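Fitting a small white desk against a brick wall

I've had a soft spot for bare brick ever since my first rented room in Plovport, and when we moved to Prellport I knew I wanted my writing desk up against the brick. It took me three goes to get it how I like it, so I thought I'd write it all down for anybody else with an awkward corner and a small desk to put in it.

Start with the floor. Sweep it properly, right into the corner, as grit under a metal leg will scratch wood-look planks before you've even sat down. Then wipe along the bottom of the wall with a barely damp cloth and leave it for an hour with a window open.

Next, the brick. Ours had been drilled by goodness knows how many people before us, and I spent a whole evening wondering whether to fill the holes. In the end I left them alone (I've grown rather fond of them!) and just went over everything with a soft brush, top to bottom. Old brick sheds a fine red dust that shows up dreadfully on a white desk, so do please brush first and bring the desk in afterwards. I learned that one the hard way.

Now carry the desk in. Mine is a plain square one, the Sjögren, and I paid 50 pounds for it second-hand. Lift it, don't drag it, and set it down a hand's width from the wall to begin with. Have the cable hole at the back, on whichever side is nearer your socket, and feed your lead down through it while you can still get an arm behind.
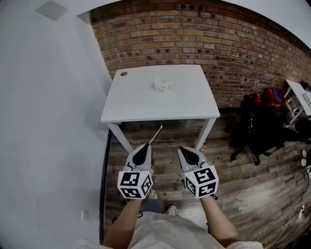 Once the lead is through, ease the desk back until it nearly touches. I say nearly, because brick is never quite flat and one proud corner will chip a painted edge in no time. A couple of felt pads stuck on the back edge will save you the worry. Press down on each corner in turn, and if it rocks, wind the foot out a little, or fold a bit of card under the leg if yours doesn't adjust.

Then sit down at it for a while before you put anything away. I know it's tempting to get the lamp and the pens and the plant out straight off, but I'd urge you to live with a nearly empty top for an evening or two. You'll soon find out which side your elbow wants, and where the light falls at four in the afternoon, and whether you really need that tray. I went back to Budstead for a tray and then never used it.

For the weekly clean, wipe from the back edge towards you with a soft cloth, and run a dry paintbrush round the cable hole, where the brick dust likes to gather.

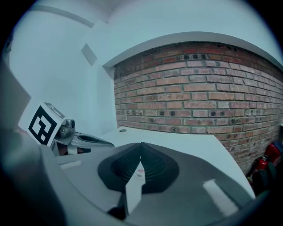
The white top and its small round hole, with the brick behind.

If the dust keeps coming after a month or so, give the wall another good brushing and move the desk well out of the way while you do it.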